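工单 309:Kustent 仿真套件,腕部视角与臂侧视角抓取对位偏差
产品:Kustent 双臂仿真套件(Flerner 授权,单机版)
提交方:Buenaventura 测试组
处理方:Panau 技术支持
报告人:Consolacion Enriquez
优先级:中
状态:待客户确认
关联工单:306

问题描述

在室内台面场景中执行圆柱体抓取任务,夹爪到达预抓取位后,目标圆柱在腕部视图中的位置不在两指中线上,偏右。继续下降并闭合,右指先接触目标,目标被推开,任务判定失败。同一任务脚本在升级前的版本上可以正常完成。

复现条件:
加载默认室内场景,双臂模式。
任务脚本选用“台面圆柱抓取”,参数不改。
相机配置使用我方自定义文件,从旧版本直接沿用。
连续执行 100 次,每次重置场景。

预期结果:预抓取位上目标中心与两指中线重合,允许偏差在脚本容差之内。
实际结果:目标持续偏向同一侧。换随机种子后偏移方向不变。

影响:我方正在对该套件做采购前评估,抓取成功率是评估表中的必填项。问题解决之前,这一项无法填写。

首次回复(Panau 技术支持)

已收到。请补充以下信息:
1. 自定义相机配置文件全文。
2. 运行日志,日志级别设为 debug。
3. 预抓取位的腕部视图截图,夹爪保持张开。
4. 同一场景下臂侧相机的截图,不要求与第 3 项为同一时刻。
5. 是否启用了“随动相机姿态锁定”。

另请确认升级方式。覆盖安装会保留旧的标定缓存,全新安装则会重新生成。工单 306 中另一客户的现象与此相近,原因即为缓存未清除,但该客户只用了单臂模式,不能直接套用结论。

客户补充(Consolacion Enriquez)

升级方式为覆盖安装。姿态锁定未启用。配置文件和日志已上传至工单附件区,截图附在本页末尾的附件部分。

补充一个现象:臂侧相机的画面倾斜得很厉害,整个房间像是转了一个角度,前景被臂段占去一大块。我们不确定这是相机安装姿态的正常结果,还是与抓取偏差有同一个原因。旧版本没有输出过这一路画面,无从对比。

排查记录

步骤一:排除夹爪模型问题
检查夹爪关节读数。张开状态下左右两指的关节值对称,误差在数值精度以内。单独加载夹爪模型,不加载手臂,反复开合,两指行程一致。腕部视图中左右指内侧面的亮度不同,右侧较浅。客户询问这是否意味着两指角度不一致。仅凭亮度不能判断角度,应以关节读数为准。
结论:夹爪模型无异常。

步骤二:排除目标物体位姿问题
读取圆柱体的真值位姿,与任务脚本中的目标位姿比较,一致。物理引擎稳定阶段结束后,圆柱体没有继续滚动。将圆柱体替换为立方体后重新执行,偏移仍然存在,方向相同。
结论:与物体形状无关,与物体位姿无关。

步骤三:检查手眼变换
从日志中提取腕部相机坐标系到夹爪坐标系的变换矩阵,与出厂默认值比较。旋转部分一致,平移部分的横向分量不一致。日志中的数值等于旧版本的默认值。
新版本调整过腕部相机的安装点,默认平移量随之修改。覆盖安装时标定缓存未更新,规划器按旧安装点换算目标位置,渲染器按新安装点出图。
结论:规划器与渲染器使用了不同的手眼变换。规划器据此给出的预抓取位存在固定横向偏移,与现象吻合。

步骤四:清除缓存后复测
执行命令:
kustent calib --reset --scope wrist
重启仿真进程,重新加载场景。重复三次后结果如下:
第一次:偏移减小,未消除。
第二次:同上。
第三次:同上。
残余偏移方向与原来相同。说明还有第二个来源。

步骤五:检查自定义相机配置
客户的配置文件中,wrist_cam 段落下写有 offset_y 字段。该字段在旧版本中用于补偿安装点偏差,在新版本中已标为弃用,但解析器仍会读取,并叠加到标定结果上。解析时只输出一行 info 级别的提示,默认日志级别下不显示。
删除该字段后再次执行,预抓取位恢复到容差以内。
结论:残余偏移由弃用字段引起。

步骤六:臂侧相机画面倾斜
臂侧相机固定在上臂连杆上,随连杆转动。姿态锁定未启用时,相机不做水平校正,连杆转到什么角度,画面就倾斜到什么角度。前景中的臂段属于相机所在手臂自身,在当前安装点下无法避开。
在支持方环境中以全新安装复现,画面倾斜程度与客户截图相当。启用姿态锁定后画面恢复水平,臂段遮挡仍在。
结论:设计行为,与抓取偏差无关。

处理方案

请按下列顺序操作:
1. 关闭所有仿真进程,包括后台的渲染服务。
2. 备份自定义相机配置文件。
3. 在配置文件 wrist_cam 段落下删除 offset_y 一行。不要改为零,解析器对零值的处理与缺省值不同。
4. 执行 kustent calib --reset --scope wrist。
5. 双臂模式下另需执行 kustent calib --reset --scope wrist --arm secondary。第 4 步的命令只作用于主臂。
6. 启动仿真,加载默认室内场景,在控制台执行 kustent calib --show,确认两臂的 source 字段均显示 factory。
7. 重新执行任务脚本。

如需臂侧相机输出水平画面,在 arm_cam 段落下增加 lock_horizon: true。启用后臂侧视图的有效视场会缩小,渲染耗时也会增加。该选项不影响规划结果。

如 source 字段仍显示 cached,说明第 1 步中有进程未退出,退出后从第 4 步重做。

客户反馈(Consolacion Enriquez)

按步骤操作,第 6 步副臂显示 cached。检查后发现渲染服务在关闭主界面后会自动重启,停用自启动项后重做,两臂均为 factory。

任务脚本已重新提交,完整的一轮还在排队。单次手动执行时,预抓取位的横向偏差在容差之内。

有两点意见,请转产品侧:
第一,弃用字段不应静默生效。要么拒绝加载,要么在默认日志级别下给出警告。
第二,--scope wrist 在双臂模式下只重置主臂,命令帮助里没有写。

另外请说明,评估授权到期后,标定缓存和自定义配置能否直接迁移到正式授权,还是需要重新标定。

支持方回复

两点意见已登记。弃用字段的日志级别调整排入 9 月的维护版本,命令帮助的文字会随同一版本修改。字段是否直接拒绝加载,产品侧未定,担心影响仍在使用旧配置的客户。

授权迁移:标定缓存与授权类型无关,评估授权转正式授权后可以继续使用。自定义配置文件同样保留。前提是主版本号不变。跨主版本升级时,建议一律先重置标定缓存,再逐段核对相机配置。

关于评估表:修复前的那一轮运行结果不建议计入成功率。该轮结果反映的是配置冲突,不代表规划器性能。如评估流程要求保留全部原始数据,可在备注中引用本工单编号。

内部备注

已知问题库新增条目:覆盖安装后手眼变换不一致(双臂模式)。与 306 合并为同一主题,分为两个子项:缓存残留、弃用字段叠加。
支持模板中“清除标定缓存”一节只给出了主臂命令,需补充副臂命令。
安装程序是否在覆盖安装时提示清除缓存,待讨论。
渲染服务自启动的行为在安装手册中有说明,但排障手册未引用,需加交叉链接。

待办

客户提交完整一轮的运行结果。
支持方核对结果后关闭工单。若失败率仍高于脚本基线,改派至规划器小组,不再由标定小组处理。

附件
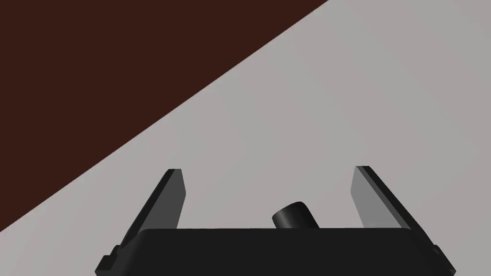
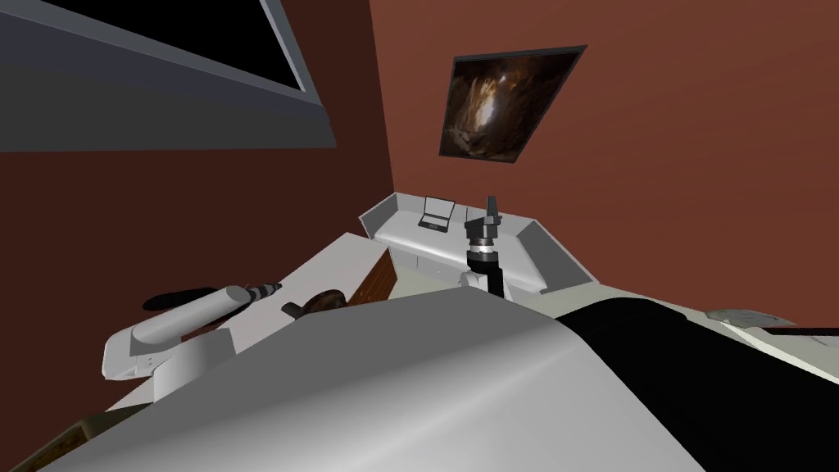

工单 309 仿真截图:第一张为腕部视图,夹爪张开;第二张为臂侧视图。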